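Dendano Refurbished Desktop Towers

Full-size desktop computers, cleaned, tested and ready to use. Supplied by Trostach.

Page updated 2 March 2018

The Dendano range is made up of used office desktops that have come back at the end of a lease. Every tower is opened, checked and fitted with a new hard drive before it goes on sale. They suit homes, small offices, clubs and schools that need a dependable machine for letters, email, accounts and web browsing. They are not sold for gaming or video editing.

Two versions are available. The Dendano Basic has a 500 GB hard drive and 4 GB of memory. The Dendano Plus has the same drive and 8 GB of memory. Both come with a mains lead, a USB keyboard and a USB mouse. Monitors are sold separately.

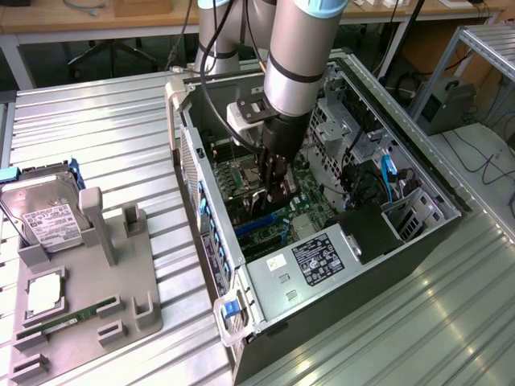 Prices include VAT. Delivery to mainland addresses is free on orders over £100, and £8 on anything smaller. Towers are sent by courier in double-walled boxes and need a signature. Please keep the box for the length of the guarantee, as we can only accept returns in packaging of the same strength.

Condition

Outer cases are graded A or B. Grade A cases may have light marks on the sides or base. Grade B cases may have deeper scratches, a missing foot or the outline of an old asset label. The grade covers looks only – the tests are the same for both, and so is the guarantee.

Processors

The processor is the part most often asked about by customers who want to upgrade. It can be changed on both versions, but only for a type on the list supplied with your tower. Old thermal paste must be wiped from the processor and the underside of the cooler, and a fresh layer put on before the cooler goes back. Iwasaki paste is sold in small tubes on our accessories page. 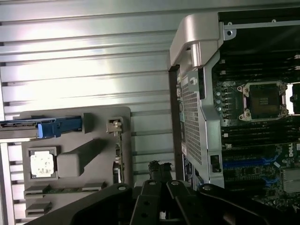 Square processor chip in a recess, with a blue latch handle above.

Do not touch the underside of a processor. Hold it by the edges and put it down only in a clean plastic tray or its original packing.

Cooling and noise

Fans are tested at full speed and replaced if they rattle or run slow. In normal office use the towers are quiet enough for a shared room. Leave a gap of at least 100 mm behind the case and do not stand it on thick carpet. If the fan becomes louder over time, dust is the usual cause. Switch off, unplug and clean the vents with a soft brush.
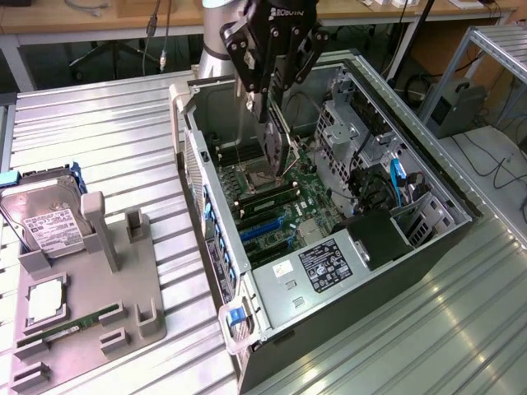 CPU cooler over its socket, with the memory slots on the far side.

Replacement coolers are available for both versions. Please give the model number from the label on the back of your tower when ordering.

Memory

The Basic can be upgraded to 8 GB at the time of order or later. Modules must match in type and speed. Casel modules bought from us are checked in the same model of tower before they are sent out.
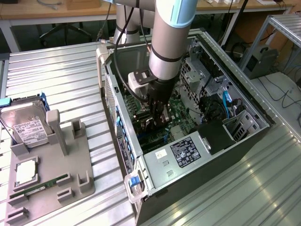 Tower on its side with the side panel off, giving access to the memory slots.

Guarantee and returns

All towers carry a 90-day guarantee covering parts and labour. This can be extended to one year for £40, up to the day the first guarantee runs out. Adding memory or changing a drive does not affect the guarantee, provided nothing is damaged in the process.

Stock of the Plus is low and more is expected in June. Orders placed before then will be filled in the order they arrive.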